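Football / Grounds / Threads

Posted by Rowena Pascual, March

Thread on the Mokwood Town ground lease, as I've had a lot of messages asking what was decided. I was at the district meeting and I took notes. I'll keep each post short.

The club does not own its ground. It never has. The land belongs to the Soriano estate and the club rents it on a lease that has 6 years left. Everything else follows from that.

The league wants any club going up a division to hold its ground for at least 12 years. Mokwood are second. If they finish there, the lease is too short and they stay down, whatever the table says.

So the club asked the estate for a new lease, and the estate said yes on one condition. The strip behind the north end, where the overflow parking is now, goes back to the estate for housing. That's the part that needed the district to agree.

The housing plan is for 39 homes. The builder is Zarkell. They've put up two other developments on this side of town, both finished, both lived in.

Eduard Slanina spoke for the club. He said the north strip is used on match days and sits empty the rest of the time, and that the club can live without it if people can park at the school. "We lose some spaces and we keep a football ground," was how he put it.

Bríd Costello spoke for the residents on the east side. She isn't against the club staying. Her objection is that match traffic already fills her road by 2 p.m. and the parking study was done on a day with no home game. She asked for a new one.

I think she's right about the study. I've read it. It covers a single afternoon and the youth team was away as well.

The vote was on whether to change the use of the strip. It passed, with a condition that a second parking study is done on a home match day before any work starts. It does not approve the 39 homes. Zarkell still have to bring a full plan.

Some people are saying the ground has been sold. It hasn't. Some are saying the new lease is signed. It isn't that either. The estate will sign once the change of use is final, and there's a period for appeals first.

If nobody appeals, Slanina expects the paperwork to reach the league before their deadline. If somebody does, it probably won't, and promotion is off for this season. He was asked that twice and gave the same answer both times.
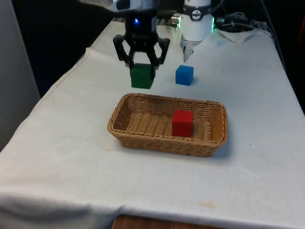

Gripper over a green cube, with a blue cube to the right.

On money: the rent goes up under the new lease. The club wouldn't give the figure. They did say season tickets will stay at the same price next year, and that the floodlight repair is paid for already.

On the north stand: it stays where it is. The back fence moves in and the tea hut has to go somewhere else. The plan shows it next to the turnstiles, where the old ticket office was.

On away supporters: they come in at the north end now. They'll be moved to the west side. Efren Salazar, who runs the match day stewards, told me they need one more gate for that and he has asked for it to be in place before the fence is touched.

Several of you asked about the women's team. They have the same rights to the ground under the new lease as the men's first team, in writing this time. Princess Saludo pushed for that and got it.

The draft lease is in the meeting papers, item 13. The map is at the back and it's easier to follow than the text.

I'll add to this thread when the date for the second study is set. Replies are open.

More from this feed
Mokwood Town: what second place means under league rules
Clusteo Park pitch inspection moved to the morning
School parking on match days: how it would work
Notes from the supporters' meeting, March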